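Friday, September 27, 2019

Oil finish trial, week three. Notes from the bench, with the usual grumbling.

The claim we were handed is that Oltine, wiped on in one coat, cures hard enough overnight to put a board straight into use. Talik, the older oil we've been buying for years, wants three coats and most of a week. If the claim holds we save a lot of rack space. I went into this not believing it and I still mostly don't, but I'm trying to keep the two things apart: what I expect and what's on the test strips.

What we have so far is 18 strips of maple offcut, all from the same pile, sanded to the same grit by the same person (me). Half got Oltine, half got Talik. One end of each is left bare. Delwyn Lowther weighed them before and after and wrote the numbers on the back in pencil, which was a mistake, as the oil crept under the pencil on a few and now I can't read them. Use tape next time.

Water drop test, left ten minutes under a cup:

- Oltine, one coat, next morning: faint ring on most. Ring gone by lunch on some of them, still there on the others.
- Oltine, one coat, after 8 days: no ring I could see by the window. Vaughan says he can see one. Vaughan can always see one.
- Talik, three coats, after 8 days: no ring.
- Bare end: big ugly ring and raised grain, as it should be.

So after 8 days they come out even, and that isn't what the label promises. "Overnight" is doing a lot of work on that can. I'd accept "dry to the touch overnight." I would not put a wet glass on it.

I also don't trust the water drop test very much. It's one drop, one spot, and whoever looks at it already knows which oil is on which strip. Ffion Rowlands raised this at the last bench meeting and she was right. From Monday she'll keep the list and hand me strips with letters on them. I'll write down what I see and she can tell me afterward how badly I did.

Warping is the other question. The Oltine sheet says a single coat "stabilizes" the wood. I can't find any explanation of how a thin film on the surface would do that. Wood moves when the air around it gets drier or damper, and an oil slows that down a bit. It doesn't stop it. A glued-up board with all its planks running one way will still try to cup across the width if one face dries faster than the other, whatever you wiped on it.

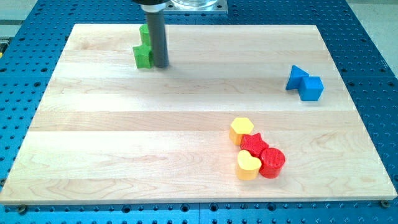

*Bench notes: Wiroj Thongsuk. Corrections in the margin, please, and initial them.*

Glue-ups next. I want full boards in the trial as well as strips, because a strip is too narrow to cup by an amount I can measure with the gear we own. Plan is four boards, two per oil, oiled both faces. Then one extra per oil done on the top face only, the way half the people who buy from us seem to do it at home. My guess is that the one-face boards will cup and that the brand of oil won't matter. If I'm wrong I'll write that here in the same size handwriting.

Measuring: straightedge across the middle, feeler gauge under it, once a week, same time of day. Don't move the boards nearer the heater to "help." Nikau, this means you.

Cost. Oltine is 31 a can at the trade price and Talik is cheaper, but the sales rep keeps saying the single coat makes up the difference. Maybe. I asked how many boards a can covers and got "it depends." Ours took more than I expected, and I think that's the end grain drinking it. I need to weigh the can before and after the next batch and stop guessing.

He also quoted a survey of 1,829 customers who were "satisfied or very satisfied." Satisfied with what, and how long after they bought it? Anyone is happy with a freshly oiled board. Ask them again in December once the heating has been on – I'd read that survey.

Smell: Oltine is stronger on day one. Talik hangs around longer. Delwyn prefers the Talik smell and I don't think that should count for anything, but I said I'd note it.

One thing in Oltine's favor, to be fair. It goes on evenly and leaves no sticky patches. Two of the Talik strips had a tacky corner where I didn't wipe off enough, and I've been doing this long enough to know better. If a new person had to oil boards without supervision I might hand them the Oltine.

To do:

- Letter the strips (Ffion)
- Reweigh the ones with readable numbers, leave the rest out of the averages
- Cut stock for the six boards
- Ask the rep again about coverage, by email this time so there's a record
- Rags go in the lidded metal can, flat and wet. I found two balled up on the sink on Tuesday.

Vaughan wants to order a full case now while the discount is on. I've said no until the boards have had a month.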